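Search this notebook
Enter keywords
Go

Low cabinet by the desk row: doors, shelf, file boxes

Oct 26, 2019
Clem Merrick
4 min read

Carrying on from the February entry, where I said the low cabinet would get sorted once the Calta paperwork was finished. The Calta paperwork is finished. Imelda Lumanlan signed off the last of it and wants the closed job files somewhere people can get at them without asking her.

The cabinet is the one at the end of the white desks, with the two-part top. Before deciding what goes in it I wanted to know how it behaves with both doors open, as that's how it will be for most of the filing. The doors open outward and need a fair bit of floor on either side. If a chair is parked near the right-hand one you only get it partway and end up reaching around it. Chairs go back under the desks first.

Inside there's one shelf. I had remembered two, and the February sketch shows two, so the sketch is wrong. I've crossed it out. Shelf height is good for cases lying flat. I haven't measured the space under it yet.
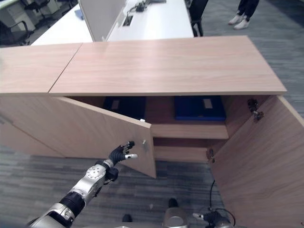 Both doors open. Dark navy case on the left of the shelf, royal blue on the right with its white label.

Side by side is how I'd like to keep the flat ones. Stacking them was Ronaldo's suggestion and it does save width, but then the bottom one never gets opened. The navy case is hard to make out when it's pushed to the left, in the shade of the top. Either swap the two over or put a bigger label on it. I'd go for the label. Consolacion Rivera has the label tape at her desk, ask her.

The top is in two panels with a seam between them. Please don't put drinks down over the seam. I've said this before about the other cabinet.

Floor next. Anything that gets stood down during filing goes on the carpet, so the strip in front of the doors has to be kept clear while someone is working there. Cables are the main thing to watch. A box set down on one will lean, and then it gets kicked.
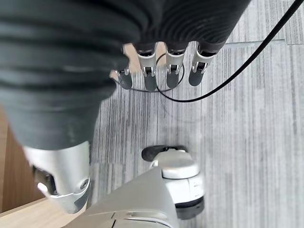
Gray striped carpet, black cable across it.

Ronaldo Bautista asked whether we could have a mat there. I said no for now. A mat thick enough to be useful would probably catch the bottom of the doors, and I don't want to find that out with a full shelf. If he wants to bring in an offcut of something thin we can try it.

Now the file boxes. These are the blue upright kind with the clasp on the edge. My preference was to stand them on the shelf, spine out, like books. Imelda Saludo pointed out that the label is on the face of the box and you'd have to pull each one forward to read it. She's right, so the choice is between relabeling the spines or having the faces toward the room. Faces toward the room wastes depth, but we have more depth than we need.
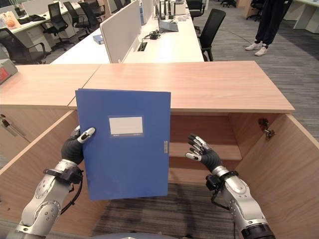

Blue file box upright in front of the opening, label window near the top, clasp on the right edge.

The label windows take a typed slip. Format for the slip is job name, then number, nothing else. Parry 724 is the pattern to copy. No dates, no initials, no "misc." If a box has two jobs in it, split it. Emham is the worst for this, there are 91 loose sheets in that folder and at least some of them belong to Clileo. Consolacion is going through them with the index open and will leave anything she can't place in the tray on my desk.

Clasps should be done up before a box moves anywhere. Hold the box by the edge and keep it upright. The paper inside slumps if it's tipped and then the lid won't sit.

Still to settle is what happens to boxes between the desk and the shelf. People put them down under the overhang on the right, where they're easy to miss from standing height.

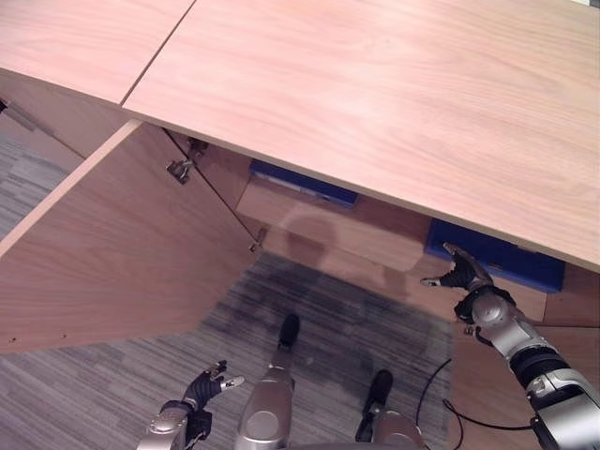
I'd allow 15 minutes there at most, long enough to find the slip and check the index. Overnight, no. The cleaners run close along that side and I don't want to have the conversation about scuffs again.

Door notes, while I think of it. The row of small holes along the lower edge of the left door has no fitting in it and I can't find what it was meant for. Leave it alone. Check the hinge screws when the shelf is full, both doors.

Still to do:

Slips typed for Parry and Calta (Imelda S.)
Bigger label on the navy case (me)
Emham sheets (Consolacion, 30 done so far)
Measure under the shelf, correct the February sketch (me)
Spare key, if there ever was one. Ask Ronaldo.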